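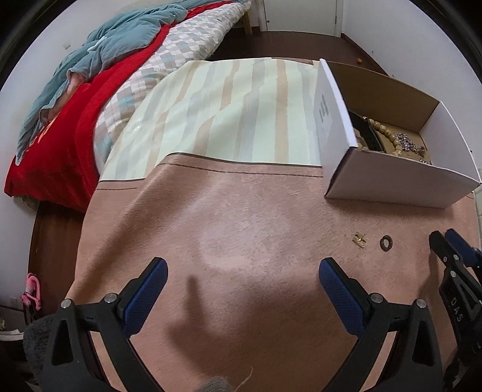

Participants wanted: home recording of tidying tasks with hand-held grippers

The Furo group at Halenthorpe is looking for adults to take part in a study on teaching robots to put away small household objects. You would carry out ordinary tidying tasks in your own home, using a pair of hand-held grippers in place of your fingers. No background in robotics is needed, and most of the people who have taken part so far had none.

What the study is about

Robots that learn from demonstration usually learn from recordings made in a lab, with a clean table, even light and a handful of objects. The models trained this way do well on the same table and badly in a bedroom. Our first round, which finished in May, looked at how much of that gap comes from the rooms and how much comes from the people doing the demonstrating.

We collected recordings from 16 homes and trained two versions of the same model. One was given many repeats from a few homes. The other was given the same total number of recordings, spread across all the homes. We then tried both on 100 pickups in rooms neither had been trained on. The version trained on more homes did better with jewelry, hair ties, keys and other small things lying on soft surfaces. With larger objects, such as shoes and folded shirts, we could not find a clear difference.

Two problems came up often enough that we want to study them directly. The first is small flat objects on rugs and carpets, where the finger pads press into the pile and the object slides or sinks. The second is putting a necklace or a strand of beads into a box without dragging out what is already there. People solve both of these in different ways, and some change their method partway through a session. Shahram Taheri, who leads the data side of the project, wants to know if a model learns better from one method done consistently or from a mixture. The second round is designed to answer that.

What you would do

A member of the team brings the grippers to your home and shows you how to use them. You practice until you feel ready, which for most people takes less than half an hour. You then work through a list of short tasks. Typical ones are:

Pick up small items from the floor and put them in a box or dish
Sort jewelry or small hardware into containers
Open and close a box with a lid
Pair socks or slippers and put them by the bed
Move items between a bed, a rug and a bare floor

Each task is repeated several times, with the objects put down in different spots. You work at your own speed. Drops and missed grasps are kept in the recording, so please do not start over when something goes wrong. We learn a good deal from how people recover.

We would like you to use your own belongings where you are comfortable doing so. If not, we can bring a set of objects. Please do not tidy up specially before we come. A made bed or an unmade one is fine, and so are clothes and shoes on the floor, as long as you can move around safely.

Participants will be placed in one of two groups. One group is asked to stick to a single way of picking up each object. The other is free to use any method and to change it at any time. You will be told which group you are in after the practice period.

Who can take part

You should be 18 or older, live within an hour of Halenthorpe, and be able to kneel or bend to the floor and get up again without trouble. You need enough use of both hands to hold and squeeze a gripper in each. Left-handed people are especially welcome, as we had too few in the first round.

We need homes with at least one room that has a rug or carpet. Thick or fuzzy rugs are useful to us, and so are patterned ones. Apartments, houses and shared housing are all fine, but everyone who lives in the home must agree to the visit.

Time and payment

There are two visits, each lasting three hours with a break in the middle. Visits can start at 9 a.m. or 2 p.m. You will receive $97 after each visit. If you decide to stop partway through a visit, you are still paid for that visit in full.

Privacy

The grippers carry cameras that record video of the work area. They do not record sound. Parts of the room will be visible, including floors, furniture and whatever is lying nearby, so put away mail, medicine labels, family photos and anything else you would not want on video. Faces that appear by accident are blurred before the recordings go into the training set.

You can review your recordings within two weeks of each visit and ask us to delete any part of them. After that the recordings are stored without your name or address. Treltex, which makes the finger pads, receives measurements of pad wear from us – it does not receive video.

How to sign up

Write to Jonas Moser at the Furo group office, Imhof Building, Room 313, Halenthorpe, or leave a message at the front desk there. Please include:

Your name and a phone number
The kind of home you live in and who else lives there
What kind of rug or carpet you have and in which room
Whether you are right- or left-handed
Whether mornings or afternoons suit you better

Jonas will call you back for a short conversation before anything is scheduled. He will send the full consent form ahead of the first visit so you have time to read it. Pets are not a problem, but they need to be in another room while you are working, and we ask that you mention them on the phone.

People who took part in the first round may apply again.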